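致Khoo基金项目组：
家务与店面杂务自动化试点 中期进展报告

各位好，又到了交报告的时候。先谢谢你们上一季度的耐心，批下来的延期帮了我们大忙。这份报告写得比上次长一些，有些事一两句话说不清楚，还请慢慢看。

先说室内的部分。Rirkden试验公寓里的两台机器，九月份一共接了291次任务，包括叠毛巾、收碗碟、擦台面和把散落的鞋子归位。无人插手做完的有117次。这个数字比我在申请书里写的目标低，我不想绕弯子。擦台面做得最好，几乎可以放手；叠毛巾能叠，就是慢，一条毛巾的工夫，我母亲大概能叠完一篮子还顺便骂我两句。收碗碟最让人头疼，叠在一起的碗它常常分不开，抓了又放，放了又抓。

Grodard便利店那边，补货上架进展不错，方盒子包装的商品基本没有问题，软袋装的还在练。店员们起初有些戒心，现在会主动把货箱的口朝着机器摆好，省了它不少力气。严格说来这算人在帮忙，所以我们在记录里单独标了出来，没有算进它自己完成的次数。

再说室外，也就是上次评审时你们问得最多的一项：机器能不能替店里和住户扫门前的路、送一点小件东西。平整的柏油路面本身不难走，难的是树影和路边的沟。大晴天里，树荫投在路上黑沉沉一片，识别程序容易把影子的边缘当成台阶，走到跟前就停下来等人确认。路面上的细裂缝也会让它犹豫。靠人行道那一侧的沟又暗又斜，我们宁可让它离远一点，代价是贴边的落叶扫不到。 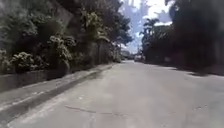

Arif Tambunan读完初稿后回信说，他觉得室外这一项应该先缩小范围，只扫店门口那一小段，等机器分得清影子和沟了再谈送货；他还说，停下来等人确认不丢脸，可要是每片树荫都得有人跑出去点一下头，店主还不如自己拿扫帚。

这话我想了好几天，觉得有道理，也跟团队里的年轻人聊过。大家有点舍不得，毕竟送货那部分花了不少心思，不过最后还是同意先放一放。下一阶段室外只保留清扫，路线缩短，早晚各跑一次，正午光线最强的时候也安排一次，专门用来收集它认错影子的情况。

软件方面，我们已经换用Asix的新版控制程序，抓取动作比以前稳，但开机后要等一阵子才能用，住户为此抱怨过，我们正在调。经费还剩900元的耗材额度没有动，想申请转到夹爪软垫的更换上，这东西磨损得比预想的快，附表里列了明细。

至于机器现在到底能不能做家务，我的回答是：能做几样，要有人在旁边看着，而且得挑它擅长的给它。住户里有一位老太太每天早上还跟它打招呼，说它擦桌子比她孙子认真。我听了很高兴，但也明白这离把整个厨房交给它还差得远。

下个月的安排是先解决碗碟分离，再做软袋商品。如果你们有空，欢迎星期六上午到公寓来坐坐，那天机器照常干活，茶由我来泡。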